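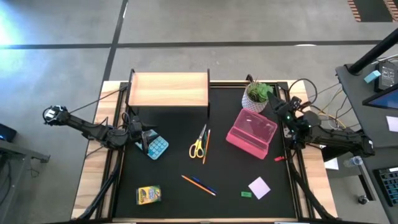

Desk surface before sorting. Black mat, light wood edging, riser at the back.

Desk Supplies: Sort and Layout

The Brasdale desk gets a full sort every March and every October. Supplies are laid out on the mat first, then assigned a place. Notes for each item follow, in the order they are put away. The mat stays on the desk for the whole job.

Riser
Pale wood top on thin black metal side frames. The space underneath is open and takes flat items up to 37 mm high. Nothing is stored on the top surface during a sort.

Plant
White pot with a gray pattern, upper right corner. Stays where it is. Water it at the sink, never on the mat.

Pink box
Translucent plastic with a hinged lid. Assigned to pencils, eraser and scissors. Close the lid before sliding it under the riser.

Scissors
Yellow handles, silver blades. These go in first, blades toward the hinge.

Pencils
Two orange, one blue. Sharpen before boxing. Replace any pencil shorter than 97 mm.

Calculator
Teal case, light blue buttons. Stored to the left of the riser, face up. Test the display and change the battery if the digits are faint.

Crayons
Crayola, yellow and green box. Kept in the original carton. Broken crayons go to the Fimby shelf, where the odd colors are collected.

Eraser
Small, green. Clean it on scrap paper until it leaves no mark.

Sticky notes
Lavender, square. Refills are in the Kallio drawer, bought as a lot of 400 sheets. Keep 10 sheets on the desk and leave the rest in the drawer.

Mat
Wipe with a damp cloth after the last item is off. Dry before anything goes back. The wood edging gets a dry cloth only.

Gallery: Turero Workroom, Desks and Storage
Page updated 10/3/25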